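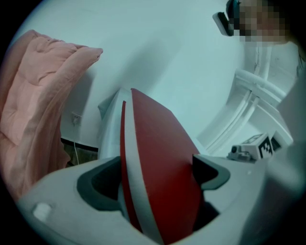
Resoling or replacing?

havard48
Posts: 40
My everyday trainers have worn through at the heel but the uppers are fine. The cobbler in Ornesden wants 48 for a pair of new soles. Is it worth it or should I just buy new?

Peeters
Posts: 2,483
Depends how they're made. If the sole is stitched on, yes. If it's only glued, I wouldn't bother. I had a glued pair done and they came apart at the toe by September.

E. Bautista
Posts: 1,435
Disagree with that. Glued is fine if the old glue is cleaned off properly first. Most people rush that bit. I've done mine at home twice and they're still on.

Peeters
Posts: 2,483
Twice on the same pair? So the first lot did come off.

E. Bautista
Posts: 1,435
No, two different pairs.

anberg_walker
Is the heel worn down to the midsole? If it is, the price might go up. Mine did when he saw them.

havard48
Posts: 40
Not through to the midsole on the left. The right is worse. They're glued as far as I can tell.

Peeters
Posts: 2,483
Then I'd put the 48 towards a new pair.

havard48
Posts: 40
Taking them in on Tuesday to ask about the right one. Will decide then.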